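Shared Kitchen at Skorcombe House: Changes to Crockery and Storage

Posted 5/21/23

Residents and user groups are advised that the review of the shared kitchen at Skorcombe House, begun in April, has now been completed. The review considered what is kept in the kitchen, where it is kept and how much of it is regularly used. The house committed 140 dollars to the work, most of which was spent on hooks and shelf liners from Layug Home Supplies.

The principal change concerns plates. Over the years the kitchen had accumulated a large number of odd pieces, many of them chipped, and it was rarely possible to set a table with a matching service. Chipped crockery has been withdrawn. Stainless steel plates will be the standard issue for everyday meals, while porcelain bowls in good condition will remain in service for soup, rice and breakfast cereal. 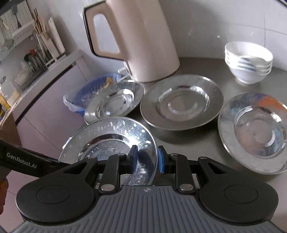 Steel plates may be stacked once they are fully dry. Users are asked to avoid scouring powder and to wash with a soft cloth, warm water and ordinary dish soap. Fine scratches are a normal result of daily use and need not be reported. A plate with a bent or sharp rim should be set aside and noted in the kitchen book.

The bowls should be nested by size, with no more than 6 to a stack. Where a bowl has cracked, please wrap it in newspaper before disposal – loose pieces have torn bin bags on more than one occasion.

The following arrangements also apply to the kitchen:

Kettles are to be emptied at the end of each day and left with the lid open for 20 minutes before being put back in place. Cords should be kept well clear of the sink.

Food waste is to be taken out each evening and a fresh liner fitted. Liners are kept in the cupboard nearest the door.

Cutting boards should be stood upright to dry. Chopsticks and wooden-handled utensils must not be left to soak.

Groups preparing larger meals, including the Tritach supper club and the Oltus seniors' lunch, may borrow additional plates from the storeroom. The storeroom holds 200 plates for this purpose. Requests should be made in writing at least two working days in advance, and all items are to be returned clean to the shelf from which they were taken.

Labels for the upper cupboards have been ordered and will be fitted on arrival. Until then, a printed plan of the cupboards is available at the front office, and comments on the new layout may be left in the kitchen book.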